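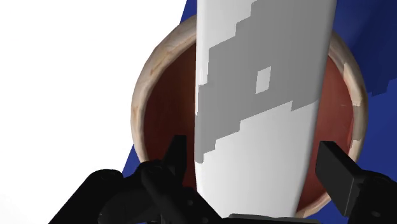

Wrist view, simulated cell: white cylinder, wooden bowl

Home | Talks | Slides | Notes | Contact

Speaker notes, Stukudthorpe automation meet-up, Jan 12, 2019

Leave the first slide up while people sit down. Start with the question we had in the autumn: can we choose between two grippers in simulation and trust the answer enough to order one?

Say early on that this is a talk about picking hardware. There is no learning in it, and every move is scripted. Anyone hoping for neural networks can have the good seats by the door.

Back to the slide. The tall white object with the grey band is the part we care about. The gripper is the black thing at the bottom, with its fingers open on either side. The wooden bowl is there as an obstacle and a place to put things. Point out the blocky, stepped edges on the grey band. Somebody always asks about those, so deal with texture later, under cameras.

The two grippers

First one is the Preltico, two fingers with flat pads. Second is the Pirzada, also two fingers, but the tips are narrower and they curl slightly as they close. Both fit the same wrist plate. We wrote one script and ran it with each, changing only the tool model and the closing distance.

500 attempts per gripper. The start position of the cylinder was moved a little each time. We counted a pick as good if the part was still held after a lift and a quarter turn of the wrist. If the finger touched the bowl on the way, we marked the attempt but did not fail it.

Pause here and ask who has used either one. If there are hands up, ask what they pick with it. Keep this short.

What we saw

The Preltico was better on the straight lift. Wide pads, plenty of contact, very little slip. It was worse near the bowl, where the pad is wide enough to catch the rim when the part stands close to it.

The Pirzada got in beside the rim more easily. It let the cylinder turn in the grip during the wrist move, mostly when it took hold near the narrow end. We tried closing it harder. That helped a bit, then the simulated part began to jump about, and I would not trust any of those runs.

Do not read the table aloud. Give people a moment to look at it – the column that matters is the one for rim contact.

Cameras

The camera sits on the wrist in all of these runs. The good side is that it sees the fingers and the part together. The bad side is on the first slide as well: a tall part hides a good deal of what is behind it, and the fingers hide the near side of the bowl.

We tried 3 wrist positions for the camera. The highest gave the best view of the bowl and the worst view of the fingertips. We went with the middle one. A fixed camera above the table would help and we have not tried it yet.

On texture: rendered surfaces are a poor guide to what a real lens gives you. Our edge finder liked the hard steps in the grey band far too much. When we swapped the band for a smooth one, the position estimate got noticeably worse. Treat any camera result from simulation with care.

Controller

Hinetell for everything. The default loop was fine for moving and too slow for closing. We set the control step to 10 milliseconds for the closing part and left the rest alone. If someone asks about force control, say we had it switched off, and that we would like to repeat the whole thing with it on.

What we ordered

The Preltico, with a narrower set of pads. It arrives in February. The plan is to repeat the test on the bench with a real turned bowl and a plastic cylinder, using the same script and the same pass rule.

If the bench result disagrees with the simulation, we will publish both. The scripts and the logs will go up with the slides.

Questions. Repeat each one into the microphone before answering, the back of the room could not hear last time. Spare slides on pad friction start after the end slide. Power lead for the laptop is in the side pocket.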